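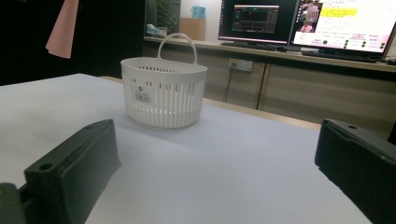 The basket, and the rest of a long day

14 May 2020

I slept until the light came around the curtain, a rare thing for me these days, and then lay there listening to the rain going down the side of the house and thinking about the basket. It is a silly thing to wake up thinking about, I know. But I had brought it home yesterday evening and put it on the white table before I went up, and I wanted to go down and look at it again, the way I used to want to look at new shoes when I was little and had left them at the end of the bed.

It was just as nice in the morning. White plastic, oval, a bit narrower at the bottom than at the top, with all those thin upright slats down the sides and one handle going over in a smooth loop. I left the label on. Mother always left the label on until she was certain she was keeping a thing, and I seem to have picked that up from her along with the cold feet. The barcode is on the front, a little to the left, and I turned the basket so I could see it while I had my coffee, then turned it back. White on white, it hardly shows up at all over there except for the shadow under it and the openings between the slats.

I drank the coffee slowly and tried to decide what it should be for. When I picked it up in the store in Vinville I was quite sure it was for eggs. By the time I got to the register it was for clothespins. In the car it was for seed packets, and when I turned in at the drive I had more or less settled on bringing in the lettuce, which is a fine idea except that the lettuce is still the size of my thumb. Ingrid says I buy containers the way other people buy candy. She is right, and she has the big blue tub I gave her to prove it.

First I tried the eggs. Noemi's hens have been laying like mad all spring and she had left me 13 on the step, wrapped in a dish towel in a mixing bowl, the usual dozen and one over for luck. I put a folded tea towel in the bottom of the basket and laid them in one at a time, brown ones and that one pale greenish one that always turns up, and it looked so pretty that I stood back with my hands on my hips like somebody who has finished a barn. Then I picked it up by the handle and felt them all roll toward one end. I put it down again very carefully. The eggs are back in the mixing bowl in the refrigerator and I had two of them for breakfast, scrambled, with the last of the chives.

After that I got to work on the back pantry, where I should have started. I have been putting it off since March. It was never a proper pantry, only the place where the previous people kept their boots, and Bartosz put up the shelves for me the summer I moved to Birarville and I have been pushing things onto them from the front ever since. The lower shelves are all right. It is the one at eye level that goes wrong, and I think it's the one I'm always reaching for with something else in my other hand.

I took everything off it and spread it out on the floor on newspaper. Birthday candles, string, more string, a bag of corks I must have had a plan for. The thing for taking the stones out of cherries. Three half-used balls of that green garden twine, every one of them started from the outside so it had gone into a knot. The instructions for the old mixer, the Dvorak one, which went to Cletus's daughter when she got married, and so she has the mixer and I have had the instructions all this time. I put them in an envelope right away and wrote her name on it before I could lose them again. And at the very back, behind the vinegar, a jar of Yulan's pickled plums with her handwriting on the lid. I sat down on the step stool with that one for a while.

I called her at lunchtime to tell her. She wanted to know if they had gone cloudy and I said no, clear as anything, and she told me to leave them alone for another year and then told me all about her knee. It was a good long talk. She is still in Trudberg, still in the apartment over the pharmacy, and her sister brings her soup and leaves it outside the door and they wave to each other through the window on the stairs. She says they wave more now than they ever talked. I told her about the basket and she asked what color, and when I said white she made that little noise of hers and said it would be gray by fall. Well, maybe so! It can be washed, which is more than could be said for the wicker one.

I should put down something about the wicker one, while I am at it. It gave out in March, on the path, with the whole of the wet wash in it, and I carried the pillowcases back in to do again and never did get around to being sad about it, and it was a good basket. Aunt Lou gave it to me when I had my first apartment. It creaked when you picked it up and it snagged every sweater I owned, and I kept it going with twine and later with wire. I put the pieces under the hedge and the wrens have been pulling bits off it ever since, so I suppose it is a wren basket now.

In the afternoon the rain let up and I went out to see to the beans. Bartosz had told me I was too early with them and I had told him I wasn't, so of course half the row had come up and the other half is sulking. I poked around with one finger where the gaps were and found a couple of beans gone soft, and a few with a nice fat root that only wanted leaving alone, and I covered those back up and apologized to them. Then I pulled weeds along the fence until my back complained. I had taken the new basket out with me for the weeds and got as far as the gate before I decided I couldn't do it, not on the first day, so I set it on the bench and used the old bucket with the split in it.

Cletus came by on the other side of the road with the dog and we shouted at each other for a while, very pleasantly. He has been doing a puzzle, 500 pieces, nearly all of it sky, and he has reached the stage where he tries every piece in every hole and says it's as restful as shelling peas. I asked him if he wanted the envelope for his daughter and he said to leave it on the gatepost under a stone, so I did, and he waited until I'd gone back up the path before he crossed over for it. The dog did not see why we couldn't all just stand together. I felt the same as the dog.

He admired the basket, by the way. He called over that it looked like something you would put peaches in. I had not thought of peaches, and there won't be any until late summer, but I have been turning it over in my mind all evening. My grandmother's peaches sat on the sideboard in a blue bowl and the bottom ones always went soft where they touched. Slats would let the air in. I might try it.

Ingrid phoned around suppertime to ask how the pantry was going, and I said it was going, and she laughed so hard she had to put the phone down. All of it was still on the floor. I had walked around it all afternoon as though it were a sleeping cat. So after I'd eaten (leftover rice and the rest of the greens, and a piece of the gingerbread I said I wasn't going to cut until tomorrow) I tied my hair back and turned the radio up and did it properly. I wiped the shelf down with vinegar and hot water. The corks went in the trash, then came out of the trash, then went back in. All the string went together in a coffee can with a hole in the lid. I untangled one ball of the garden twine and gave myself a pat on the back and threw the other two away.

What was left was all the little things that have no place of their own, the candles and the cherry thing and the seed packets and the roll of freezer labels and the good scissors that I hide so well I have to buy other scissors. And there was the basket on the white table where I'd put it down when I came in. I stood there with the candles in my hand and thought, well, all right then. It took the whole lot, with the seed packets standing up along one side in the order I'll need them, more or less, and the scissors down the end where I can see them. It fits on the shelf if I lay the handle toward – no, the handle doesn't lay down, it stands up straight, so I had to ask the shelf above to move, which meant taking out 4 screws and putting them back in a notch higher. I did it with the wrong screwdriver and said a few things I won't write down. But it is up, and it's level enough that a marble only rolls when you encourage it.

I keep going back to open the door and look. I spent less on that basket than I did on the gas to Vinville, and I have not been this pleased with a thing since the new kettle. The label is still on. I gave the corner a little pick with my fingernail and then left it be.

Tomorrow I want to start on the drawer under the stove, and call the county about the ditch, and ask Noemi if she'd like some of the bean plants that do come up – she has the room and I always put in too many. I counted out the stitches on the blanket again before I came up, 160, so the ones I thought I'd dropped were there all the time and I can go on to the yellow. The rain has started up again. I left the bucket out, and I am not going down for it.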